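Interiores II - Tema 4. Suelo, mesa, luz
Apuntes de clase (versión provisional, falta repasar la bibliografía)
Prof. Yasmine Hegazy

Seguimos donde lo dejamos: el orden de elección. En obra casi siempre se decide primero el suelo, luego las paredes, y los muebles al final con lo que queda de dinero. Mal orden para el cliente pero es el que hay. Aprended a trabajar con él.

Para el ejercicio: caso Drillau, planta baja, estancia única. El suelo ya está puesto y no se toca.

4.1 El suelo

Tres preguntas antes de abrir ningún catálogo. Qué hay debajo (forjado, solera, suelo radiante o nada). Quién lo va a limpiar y con qué. Cuánta luz le llega y de qué lado.

Lo del lado importa más de lo que parece. Luz rasante desde ventana baja = se ve cada ceja entre piezas. Una baldosa bien colocada a mediodía puede parecer mal colocada a las 8 de la mañana. Visitad la obra a las dos horas, siempre.

Gres con dibujo de piedra. Mirad la repetición: los fabricantes imprimen un número limitado de gráficas por modelo, si el colocador abre las cajas de una en una salen piezas gemelas juntas. Pedir que mezcle cajas. Ponerlo por escrito en el pliego, de palabra no vale.

Gris veteado: disimula polvo, disimula pelusa, no disimula cal. Gris liso oscuro: lo contrario de todo. Con gris frío la madera clara se vuelve más amarilla a la vista (contraste simultáneo, tema 2, repasad). 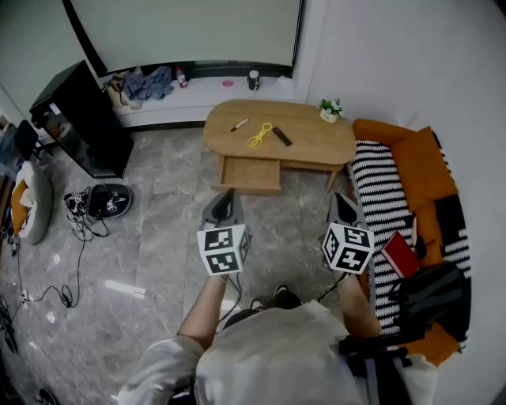 Fig. 1. Baldosa gris con dibujo marmoleado.

Juntas. En el caso Drillau, junta de 3 mm. Color de la junta un tono por debajo de la pieza, nunca blanco. El blanco dura un mes. Si el cliente insiste en blanco, que firme.

Ojo con el replanteo: se empieza desde el eje que se ve al entrar y los cortes se llevan a la pared donde van los armarios. Parece obvio, pues en el examen de julio la mitad empezó por la esquina.

Rodapié: mismo material o mismo color que pared. Los dos valen. Lo que no vale es el tercer color.

Deslizamiento: no me lo resolváis con una alfombra. Alfombra sobre gres pulido sin base antideslizante es peor que no poner nada.

4.2 La mesa

Definición operativa: superficie horizontal + apoyo + sitio para las piernas. Se olvida siempre lo tercero.

Tablero. Macizo, rechapado, tablero alistonado, melamina. Diferencias que tenéis que saber explicar a un cliente en dos minutos:

Macizo: se mueve con la humedad, sobre todo a lo ancho. Se repara lijando. Pesa. Hay que dejarlo mover, los herrajes con agujero rasgado.
Rechapado: estable, se repara mal, el canto delata. Si el canto es curvo preguntad cómo lo han chapado.
Alistonado: intermedio en todo, precio incluido.
Melamina: hasta que entra agua por el canto. Luego no hay nada que hacer.

Proveedor del ejercicio: Flinberg. Tablero de 18 mm en la serie básica, que para un vuelo corto sobra y para una mesa grande sin bastidor se queda corto, flecha segura. El presupuesto cerrado que nos pasaron es de 1.546 € por mesa más montaje, transporte aparte. Trabajad con esa cifra, no me negociéis descuentos imaginarios.

Cantos. Canto vivo: corta el antebrazo, se astilla, queda muy bien en foto. Canto romo: cómodo, se limpia mejor, algo más caro de mecanizar. Canto en planta curvo: ayuda al paso, sobre todo si la mesa queda cerca de una puerta. La cadera agradece la curva. Los niños también, a la altura que van.

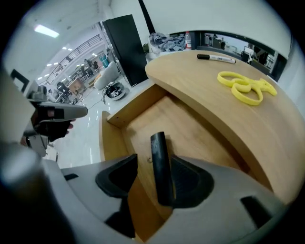

Fotografía: Y. Hegazy / archivo de la asignatura

Acabados de la madera clara. Aceite: tacto bueno, mantenimiento anual, marca los vasos si se descuida. Barniz mate al agua: no amarillea casi, resiste, el arañazo se ve blanquecino. Cera: bonita, olvidadla para mesa de uso. Pedid siempre muestra SOBRE LA MISMA MADERA, una muestra de aceite sobre pino no os dice nada del roble.

Apunte de vocabulario porque lo mezcláis en las memorias: 
tablero = la tapa. 
faja o faldón = las piezas que van de pata a pata por debajo. 
travesaño = el que une patas más abajo. 
bastidor = el conjunto. 
Y "pie" si es uno central, "pata" si son varias. 

Forma redonda o rectangular. La redonda iguala los sitios, nadie preside, cabe uno más apretándose. A cambio no se arrima a la pared y el centro queda lejos si el diámetro crece. La rectangular aprovecha mejor la habitación y se puede juntar con otra. Para estancia única con paso cruzado yo iría a redonda, pero se puede defender lo contrario, quiero ver la defensa.

Base. Cuatro patas: estable, las patas estorban a quien le toca. Pie central: libera piernas, necesita masa abajo o ancho de base, si no vuelca cuando alguien se apoya al levantarse. Base-mueble (cajón, armario abierto, estante bajo el tablero): guarda cosas, pero las rodillas ya no entran. Entonces deja de ser mesa para comer y pasa a ser auxiliar, de apoyo, de recibidor. Decidlo en la memoria con esa palabra, auxiliar, para que el cliente no la imagine con sillas.

El hueco interior de una base abierta siempre queda oscuro por muy clara que sea la madera. Dos salidas: fondo claro, o asumirlo y meter ahí lo que no hace falta ver (cables, revistas, el router).
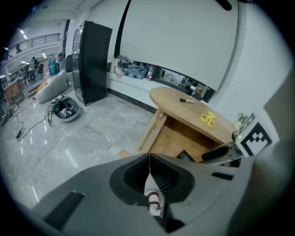
4.3 La luz sobre la mesa

Para este ejercicio el programa pide 300 lux en plano de trabajo. No en el suelo, en el plano. Se mide con la mesa puesta y, si hay lámpara colgada, con la lámpara a su altura definitiva. He visto mediciones hechas con la lámpara todavía atada al techo con la brida de fábrica...

Temperatura de color: cálida para comer, más neutra para trabajar. Si la mesa hace las dos cosas, dos circuitos. Un regulador no cambia la temperatura salvo que la lámpara esté pensada para ello, leed la ficha.

Reflejos. Barniz brillante + punto de luz encima = deslumbramiento de velo, no se lee. Otro argumento para el mate. Con suelo pulido pasa lo mismo, la luminaria se duplica abajo.

Caso Kivthorpe (lo vimos deprisa en clase): oficina pequeña, mesa larga compartida, tres colgantes en línea muy decorativos. Sombras de la propia cabeza sobre el papel en todos los sitios de un lado. Solución final: colgantes desplazados y una línea indirecta en la pared. Lo barato habría sido girar la mesa antes de tirar los cables. Guardad este caso, cae.

4.4 Lo que se deja encima

Parte que nadie presenta y que pido. Una mesa de proyecto sale vacía en el render y en la vida real tiene cosas. Haced la prueba: planta de la mesa a escala y repartid encima lo cotidiano. Un rotulador, unas pinzas de cocina, una maceta. Ved qué superficie útil queda.

Maceta sobre madera: plato debajo SIEMPRE y con fieltro o corcho entre plato y mesa. El cerco de agua en roble se pone negro por los taninos y con lija no siempre sale. Maceta pequeña se riega por inmersión, fuera de la mesa, se escurre y vuelve.

Colores sueltos. Sobre una base tranquila (gris abajo, madera clara en medio) cualquier objeto saturado manda. Un amarillo fuerte se lleva la mirada aunque sea de plástico y cueste nada. Sirve para dirigir la atención si lo eliges tú, molesta si aparece por descuido. Verde de hoja: funciona con casi toda madera clara, es el truco más viejo del oficio.

Regla de El Idrissi, la del taller del año pasado: deja libre la mitad de cada superficie horizontal y el cliente llenará la otra mitad él solo. No es ciencia, pero proyectando encimeras y mesas me ha dado buen resutado.
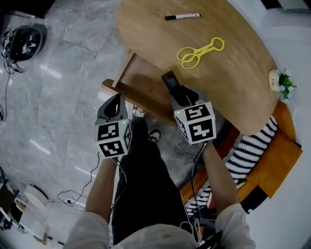
¿Se puede entregar el ejercicio con una mesa que no sea de Flinberg?
Se admite otro proveedor siempre que adjuntéis ficha técnica del tablero, acabado y precio cerrado por escrito, y que el total no supere el de referencia.

4.5 Entrega

Plano de replanteo del pavimento con arranque marcado y cortes acotados.
Planta y dos alzados de la mesa, detalle del canto a tamaño real.
Esquema de circuitos de luz. A mano vale si se lee.
Memoria, dos caras. Sin adjetivos tipo "acogedor" o "elegante", si lo es ya lo veré en el plano.
Muestra física de madera con el acabado puesto, etiquetada por detras con nombre y producto.

No se recoge nada por correo. Las láminas dobladas a A4 con el cajetín a la vista, las enrolladas se devuelven.

Pendiente para la próxima: asientos, altura relativa asiento-tablero, y lo que quedó colgado de acústica (suelo duro + mesa dura + techo duro, ya sabéis como suena eso). Traed cinta métrica, medís una silla de casa antes de venir: altura del asiento delante y detrás, fondo, ancho entre reposabrazos si los tiene.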